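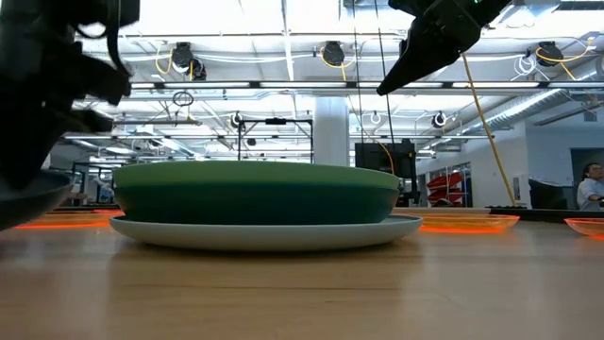 May, late evening
Posted by the blog owner

So I finally sat down and wrote the house rules for our dish-stacking station, and I have to tell you, I had way more fun with it than I expected! I thought it would be half a page. It came out at 1,268 words and I cut it back to 786, and I could still fight you over a few of the ones I left in.

A bit of background if you're new. I run robot sessions at Kassab, mostly two-arm tabletop stuff with plates and bowls, and for the longest time our rules lived in people's heads. You learned them by standing next to somebody. That was okay when we were four people. Then we grew, and the morning crew was stacking one way and the evening crew another, and when we pulled 200 sessions to check them against each other it was a mess (a cheerful mess, but still).

The rule I care about most is the order of the stack. Plate first, widest thing on the bottom, then the deep bowl, then the other bowl on top. Sounds like something your grandma told you, right? But we had people starting with the bowls and trying to bring the plate in underneath, and you do not want to watch that twice.

Next up, one arm works the stack at a time. The other one can hold a dish or hang back, but two grippers closing in on the same rim is how you get chips. I put this in bold. Then I put it in again further down, in case folks skip the first page like I do with every manual I've ever owned.

Then there's the stuff around the table. Cables go up to the ceiling reels or they go along the back, and they never cross the area where the dishes move. Trays get set out before you start and they stay put. If you bump one, stop and fix it before the next run, even if you're on a roll. I know. I hate it too.

People were the hardest part to write. Our old habit was "just shout if you're coming through," and, well, that's a terrible habit. Now it's: arms stopped and hands off the controls before anyone reaches over the tabletop. Walking past in the back of the room is fine, leaning in is not. I borrowed the wording for this from a friend at Clanden who has been doing it much longer than I have, and I swapped out all her capital letters.

What I didn't put in is a speed limit. I went back and forth on it for days! Some of our best operators move quickly and lay a bowl down like it's an egg, and some of the slow ones bang it. So for now the rule says "set it down, don't drop it" and that's going to annoy somebody who wants a number. If you've got a good way to write that one, please, please leave me a comment.

Oh, and every session sheet has a line for weird things. Slipped grip, a dish that slid, a light that came on when it shouldn't. I read through 525 of those sheets last month with a big mug of tea and the weird line was blank on most of them. I don't believe that for a second, you guys. Write it down, even if it's tiny.

The new sheets go up by the door tomorrow morning, and I've already found a typo in the second paragraph.

Recent posts
Labeling cables so you can find them at 6 a.m.
My week with the Jovum gripper pads
Why I stopped stacking mugs
Ikico tabletop meetup: my notes
What goes on a session sheet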